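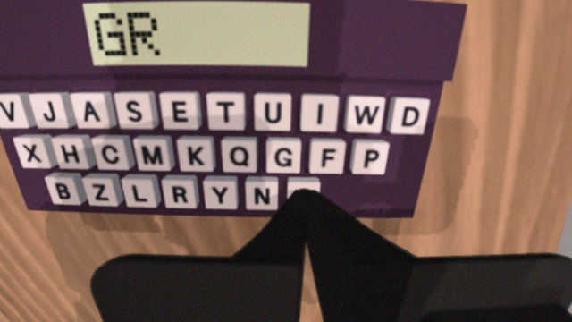
Closed fingers at the bottom row of keys in the Caltia key-press cell.

Last updated: 27/11/2025

Caltia sells its key-press cell as a simulation package: one arm on a table, a letter keyboard to type on, and the scripts to set it up and check it. I have been running it since October, mostly to work out calibration steps before trying them on hardware. It does that job well, with a few complaints.

Installation was easy. The base comes already placed on its block at one end of the table, and I left it there. What needs work is the tool point. The default offset assumes open fingers, but you press keys with them closed, and the tip ends up in a different spot. My first run hit the neighboring key again and again. I measured the offset with the fingers shut, saved it as a second tool, and the problem went away.

The keys are not in the usual typing order, so don't load a standard layout file. Caltia includes the right one in the Serrano folder, and the manual never mentions it. The rows are also staggered, so teach a point in each row and don't try to work from one corner.

Press depth is the other setting to watch. I start high and step down until the letter registers, then save that height for the row. Pressing any deeper just pushes the error into the wrist joint readings.
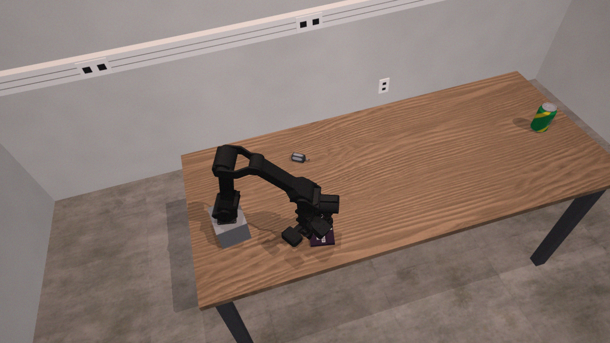 How often does the tool point need to be checked?

Every 200 presses is enough for normal use, and again after any change to the finger settings. The check takes 4 minutes.

Upkeep is light. The log file slows the viewer once it passes roughly 2000 entries, so I clear it before a long run. Joint drift is switched on by default, which I like, and the re-zero script corrects it without a restart. The script stops with an error if the arm is holding a pose over the keys. Send it home first.

The Trorlow add-on for wear modeling costs $600 more. I tried it and would skip it, as the drift setting covers most of the same ground.

Good value for setup practice. The manual needs another pass.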